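Speaker notes - what changed on the floor when the folding line came in

Slide 1. Say where I work. Housekeeping and linen services, Wasano site, 28 people across two shifts. I ran the early shift when the first Stukov folder was installed in January.

Slide 2. The old day. Carts up from the laundry at 6 a.m., everyone folding by hand until the rooms opened. Towels, bath mats, table covers. We folded standing up and talked while we did it. Pause here, people usually have questions about pay. Take them at the end.

Slide 3. The new day. The machine takes flat sheets and large towels, 1622 pieces on a normal morning. Two people feed it and one clears it. The rest of us went up to the rooms earlier.

Slide 4. What it doesn't do. Small cloths, anything mixed, anything that has to be set out in a guest room. A vanity with a mirror and a folded cloth on it is still work for two arms, and the small jobs like that take up more of the day than they used to. 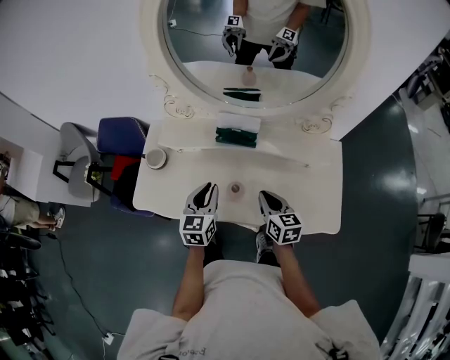 So the share of fiddly work per person went up. The easy folding had been a rest for the back and the head, and it went first. Management had planned for the hours saved but had no line in the plan for that.

Slide 5. Jobs. No layoffs at our site. Three people left and were not replaced. Say this plainly and don't soften it.

Slide 6. Training. We got one afternoon with the Idex manual, 200 pages, English only. Most of what we know about clearing jams came from the night shift. Ask for paid training time before the machine is delivered.

Slide 7. What I'd ask for now. Rotation between the feeder and the rooms every two hours. A say in the room list. Mertens, our sister site, has both in writing - ours is still verbal.

Leave ten minutes for questions. Handouts are by the door.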